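3. Study sites and methods

3.1 The three laundries

The study took place at three small laundries that wash cotton and linen for other businesses. We refer to them by the names used in our field notes: Hostel, Tesport and Sangkhawat. Hostel is the laundry of a large youth hostel and also takes in work from two nearby guest houses. Tesport serves restaurants and washes mostly napkins, aprons and kitchen cloths. Sangkhawat is a family business that handles a mix of table linen, salon towels and work clothing.

All three use front-loading machines of similar age and draw from the same town supply, so water hardness was treated as constant. Detergent was not. Hostel and Tesport dose a liquid product through a pump, while Sangkhawat measures powder by hand. We asked the laundries to keep to their normal practice during the study and to tell us if they changed product. Tesport did so once, in October, when its supplier ran out of the usual liquid. The loads washed in that period were left out of the analysis.

3.2 Cloths and labeling

The test item was a plain woven cotton cloth, hemmed on all sides, in a single shade of blue. We chose a dyed cloth over a white one for two reasons. Color loss can be followed with an ordinary bench colorimeter, and a blue cloth is easy to pull out of a load of mostly white goods. The cloths were bought as one lot to avoid differences in dye between batches.

We put 2,000 cloths into use. Each carried a short code sewn into the hem in cotton thread. Earlier work with heat-sealed labels had gone badly, as the labels stiffened the corner and the cloth wore first along the label's edge. The sewn code left no such line. It was slower to read, and staff at Tesport asked for larger letters, which we supplied before the first wash.

At the end of the study 1,795 cloths were returned in a condition that allowed every test to be made. The others were lost, torn through, or came back with a code that could not be read. Losses were highest at Tesport, where cloths travel to and from customers every day. We did not try to replace lost cloths, as a mixed-age group would have made the wear figures hard to interpret.

3.3 Wash and dry cycles

Each laundry washed its share of the cloths with regular customer work. We did not ask for separate test loads. A load made up only of test cloths would have been lighter and more even than real work, and the rubbing between items would have been different. The cost of this choice is that we do not know exactly what each cloth was washed with. The laundries kept a sheet by each machine showing the program, the general type of goods and whether the drum was full or part full.

Drying differed more than washing. Hostel tumble-dries everything. Tesport tumble-dries to slightly damp and then presses. Sangkhawat hangs its loads on indoor racks when the weather is mild and uses dryers through the winter. We kept these differences, as drying method was one of the factors we wanted to compare.

Cloths were pulled for testing after every 12 washes. Staff set them aside in a marked bin and we collected them the same evening. They were then left flat in a conditioned room overnight before any measurement was made.

3.4 Measurements

Four properties were measured. Color was read at five points on each cloth and averaged. Shrinkage was taken from the distance between stitched marks, along the warp and along the weft. Weight was recorded on a bench scale. Tear strength was measured on strips cut from a small number of cloths at each stage, and those cloths did not go back into use.

A fifth property, which we call Falter, was scored by eye. It describes how well a cloth gives up its creases after being bunched and released. The name comes from the way a worn cloth seems to open part of the way and then stop. New cotton of this weight recovers poorly as well, but in our early trials the pattern of creasing changed with age. Older cloths held a few deep folds, while newer ones showed many shallow ones. Scores ran from zero, for a cloth lying almost flat, upward as the folds became deeper and more fixed.

Scoring was done on a large table with a beige cover under overhead light. Figure 3 shows a blue cloth in a bunched state on the table, with one raised fold and a flatter part running out to the side. Two raters scored each cloth without seeing its wash history. When they differed by more than one step, the cloth was bunched again and both scored it a second time.
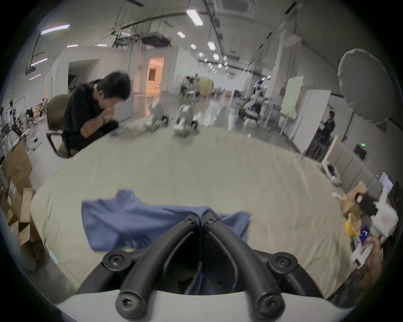 Figure 3. Blue cloth in a bunched state on the covered table.

3.5 Analysis

The cloth was the unit of analysis for color, shrinkage, weight and Falter. For tear strength we used the mean of the strips cut from each cloth. We fitted a separate model for each property, with number of washes and drying method as fixed effects and laundry as a grouping factor. With so few laundries, the grouping term is poorly estimated and we do not place much weight on its size.

Drying method and laundry are partly tied together in this design. Only Sangkhawat used racks, so any effect of rack drying also carries whatever else was particular to that site — hand-measured powder, for one. We dealt with this by comparing rack-dried and tumble-dried cloths within Sangkhawat alone and then checking whether the result held in the full model. Both versions are reported in Section 4.

Cloths with visible staining were kept in the shrinkage, weight and tear tests but dropped from the color readings. Kitchen stains at Tesport were the main cause. Dropping them may favor that laundry slightly, as the stained cloths had probably seen the harshest use.

Falter scores are ordered steps and were analyzed as such. Agreement between the raters was checked at each stage of the study. It was weaker in the first stage than in the later ones, and we repeated the analysis without the first-stage scores. The order of the three drying routines did not change.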